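Flasora Seyoum Two-Hand Gripper Station
Category: Manipulation / Hand-Held Tools / Stations
Price: $1,779 per station, tools and table
Lead time: 13 working days from confirmed order
Ships from: Prakville
Page revised Mon 9 July

Overview
The Seyoum station is a pair of wired hand-held grippers and a square Pastideck work table, sold as one line item for teams recording tabletop handling tasks. One operator works at the table, one gripper in each hand. The recording computer, the head camera and the floor stands are quoted separately and are covered under Budgeting below.

The station is intended for small goods: tubes, tubs, cartons, folded cloth, light containers. It is not intended for glassware, hot items or anything that has to be gripped with more force than an adult hand closing a clothespin.

Grippers
Each gripper has two opposed fingers that move together. The fingers are dark green plastic blocks with a padded gripping face. Round holes in the top face of each finger take the mounting screws for alternate tips. Left and right tools use the same finger set, so one spare set covers either hand.

Before ordering, compare the fully open jaw with the widest item on your task list. Measure the item as it will be lying, including caps and rims. Tubes are usually approached across the narrow side. Tubs are taken by the rim with one finger inside, and the limit there is rim thickness plus clearance for the pad. 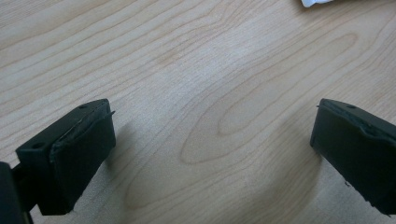 Gripper fingers open above the wood top.

Pads are a wear part. The pad life we quote is over 2,000 grasps on smooth packaging, and less on cardboard edges. Look at the upper corners of the pad first when checking wear. Replace both pads on a tool together. A worn pad opposite a new one pulls thin items to one side as the jaw closes.

The top of each gripper carries a metal plate with holes for a sensor or marker bracket. Brackets are not included. Send us the hole pattern of your bracket with the order and the sales desk will confirm the fit or quote an adapter.

Table
The Pastideck top is 803 mm on each side, in a light wood finish with visible grain. One round cable hole is cut near an edge. The top can be turned so that the hole sits at the back, on either side.

The matte finish was chosen to limit glare under overhead lighting. White and pale gray items still show low contrast against it in some camera positions. Customers who work mainly with white packaging should request the dark laminate top at the time of order. Tops are not exchanged after delivery, and mixing light and dark tops across stations in one project should be decided at planning stage.

Grain pattern varies from one top to the next and can't be specified.

Floor Space and Cabling
Plan the floor before you plan the number of stations. Each station needs:

- The table footprint
- Standing room for the operator on one side, with a clear step back
- Space for two stands behind or beside the table, legs fully spread
- A cable route from the grippers to the recording computer
- A floor mark or number for each bay if there is more than one station in the room

The gripper cables leave the tools and hang down past the front edge of the table. Allow enough slack for the operator to reach the far corners with either hand without lifting the cable onto the work surface. Cables that run on from there across the floor should be sleeved or taped. Stand legs and the ends of fixed rails need marking where people walk.

Carpet is acceptable. On carpet, check the table for level after the first day of use and again a week later.

Sample Task: Tube and Tub
This is the task we suggest for acceptance testing. Put an open tub slightly off the center of the table and a squeeze tube in front of it, at an angle. The operator picks up the tube with the nearer gripper, passes it to the other gripper if the angle requires it, and places it in the tub. Repeat with the tube turned end for end. A station passes when both hands can complete the placement without the operator changing position.

Any common tube will do. Filled tubes are preferred, as an empty one flattens at the pad and gives a misleading result for jaw opening.

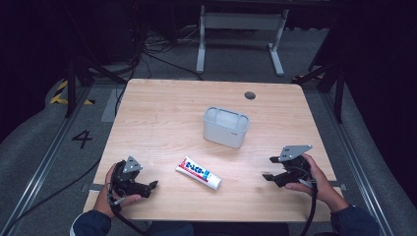 Budgeting
The station price covers two grippers with fingers and pads fitted, two gripper cables and the table. The following are separate lines and are often left out of first-year budgets:

Spare pads. One set per station is the minimum. Stations in daily use should hold two.
Spare finger set. One per site is normally enough.
Replacement cables. The cable is the part most often damaged in use, usually by being stepped on.
Head camera and mount.
Stands.
Floor tape and cable sleeve.
Task items. Tubes, tubs and cartons dent, leak and lose their labels. Buy duplicates from the same batch.
Operator time for setup and calibration at the start of each shift.

Quotes issued before the January price list are no longer valid and need to be reissued.

Orders for More Than One Station
Tables ship flat and can be sent ahead of the grippers if the room is ready first. Tell us the delivery sequence when you place the order. Stations are numbered at the factory on the cable tags only; bay numbering is left to the site.

Include a floor sketch with any request for more than one station. It should show walls, curtains, rails, power outlets and the direction each operator will face.

Contact
Station quotes and fit checks: Tolera Negussie, Flasora sales desk, Prakville
Spare parts: order by part name and station serial number, printed on the underside of the table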